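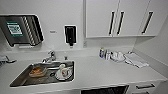

La cocinita de la planta, lado del fregadero.

Cómo recoger la cocina compartida y la sala de juegos al final del día

Guía rápida para quien le toque cierre. Actualizada el martes 9 de marzo. La versión vieja, la que colgaba en la puerta, tiradla, que tenía los pasos en otro orden y el almacén mal puesto.

Tiempo: si nadie ha celebrado nada, 9 minutos la cocina y otro rato la sala. Si ha habido cumpleaños, más.

Lo que hace falta

- Estropajo y bayeta (una para platos, otra para encimera, no mezclar)
- Lavavajillas líquido. El concentrado de Bangera, un chorrito y ya
- Un barreño de 8 litros, está en el armario de la entrada
- Bolsa de basura
- Papel de manos de repuesto
- Un trapo seco para el grifo

Paso 1. Vaciar la encimera

Antes de abrir el grifo. Siempre. Si empezáis por los platos acabáis con agua por todos lados y las cosas de la encimera mojadas.

Todo lo que está suelto se junta en un lado y se decide: se guarda, se tira o se friega. Nada de "luego lo miro". Los sobres de azúcar abiertos a la basura, las tazas con nombre a su sitio, los tuppers sin dueño al estante de la entrada hasta el viernes. El viernes se van.

Con la encimera despejada pasad la bayeta de dentro hacia fuera, de la pared al borde. Las migas caen al suelo y luego se barre, no pasa nada. Lo que no vale es empujarlas detras del grifo, que ahí se quedan semanas.

Paso 2. Los restos

Rascar los platos a la basura orgánica con una servilleta usada o con el tenedor. El desagüe es estrecho y el atasco del año pasado fue arroz. Arroz y posos de café. Vinieron los de Handdale, 400 euros y dos días sin fregadero.

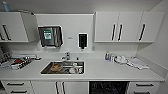

Si algo está muy pegado, agua caliente y unas gotas de jabón, dejarlo mientras se hace lo demás. No dejarlo "a remojo" hasta mañana. El remojo de un día para otro es como empiezan los malos olores y además el turno de mañana se lo encuentra y se enfada, con razón.

Paso 3. Fregar

Orden de siempre:

Vasos y tazas primero, con el agua limpia. Luego cubiertos. Luego cuencos y platos. Lo grasiento al final, sartenes y bandejas de horno si las hay.

Barreño con agua caliente y jabón para fregar, grifo solo para aclarar. Se gasta mucha menos agua. Cambiar el agua del barreño cuando deja de hacer espuma, no antes.

Las tazas con cerco de té: bicarbonato, frotar con el dedo, aclarar. Sale a la primera casi siempre. Si no sale, vinagre, pero enjuagar bien que luego sabe.

Sobre el lavavajillas (la máquina): se pone solo si está lleno. Si hay cuatro cosas se lavan a mano y punto. Programa corto. Antes de arrancar mirad que las aspas giran, que un mango largo las bloquea y sale todo igual de sucio.

Paso 4. Fregadero y grifo

El fregadero vacío se frota con el lado suave del estropajo, a favor de la veta del acero. Nada de lana metálica, raya. La rejilla se saca, se vacía y se vuelve a poner. Trapo seco al grifo para que no queden marcas de cal, aquí el agua es durísima.

Paso 5. Papel, jabón y lo de arriba
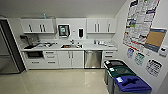
Reponer es lo que más se olvida, y luego por la mañana lloros. Abrid el dispensador con la llave pequeña, papel nuevo cuando quede menos de un dedo, y comprobad que la primera hoja asoma por abajo antes de cerrar, porque si no se mete toda la mano y se rompe el resorte. El papel y el jabón están colgados encima del fregadero, entre los dos grupos de armarios, así que con alargar el brazo se hacen los dos de una vez. Del jabón se aprieta una vez: si escupe aire, recarga. El bote grande de recarga es de Norkthorpe, 700 ml, y viene con la boquilla cerrada, hay que girarla.

Encima de los armarios no se deja nada. Si veis un bote ahí arriba, bajadlo. Con escalón, no con la silla de ruedas de la oficina, por favor.

Las puertas de los armarios son blancas y se ve todo. Bayeta húmeda alrededor de los tiradores, que es donde se ponen los dedos. Una vez por semana vale.

Paso 6. Suelo de la cocina

Barrer, y luego mopa bien escurrida. El suelo brilla mucho y si la mopa va chorreando quedan ronchas. Empezar junto a la nevera y salir hacia atrás. Cuidado debajo del lavavajillas, se acumula pelusa.

Paso 7. La sala de juegos

Ya con la cocina hecha. Primero una vuelta con la bolsa, mirando tambien en los asientos de debajo de las ventanas. Vasos, servilletas, envoltorios. Los vasos vuelven a la cocina, sí, otra vez, por eso hay quien prefiere hacer la sala antes. A mi me va mejor así pero cada uno. 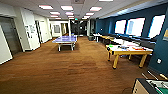 Las mesas de juego no son mesas de merendar. Lo que haya encima se quita, las piezas a su caja y lo demás a objetos perdidos. Superficie con paño apenas húmedo y secar enseguida. Nada de limpiacristales ni sprays, dejan película.

El futbolín: paño seco por los bordes y ya. Las barras no se engrasan, de eso se encarga Brarham cuando viene a la revisión de marzo.

Suelo de la sala: solo mopa seca entre semana. Siempre hacia el pasillo, para no pisar lo limpio. Las sillas que estorben se apartan y se devuelven, no se dejan en mitad del paso a la salida.

Repaso antes de irse

- Fregadero vacío y rejilla puesta
- Bayetas escurridas y colgadas
- Nevera bien cerrada (empujar, a veces rebota)
- Basura fuera y bolsa nueva
- Papel y jabón
- Luces de la sala

Dudas que salen siempre

¿Y si la vajilla no es mía? Se friega igual. El cierre es el cierre.

¿Puedo dejar los platos escurriendo? Sí, boca abajo sobre un trapo limpio, hasta la mañana. Los guarda el primero que llegue.

¿Qué hago con la comida abierta de la encimera? Si no lleva fecha ni nombre, fuera. Si lleva nombre, nevera.

¿La bayeta huele? A lavar a 60 o a la basura. No la uséis con los platos ni una vez mas.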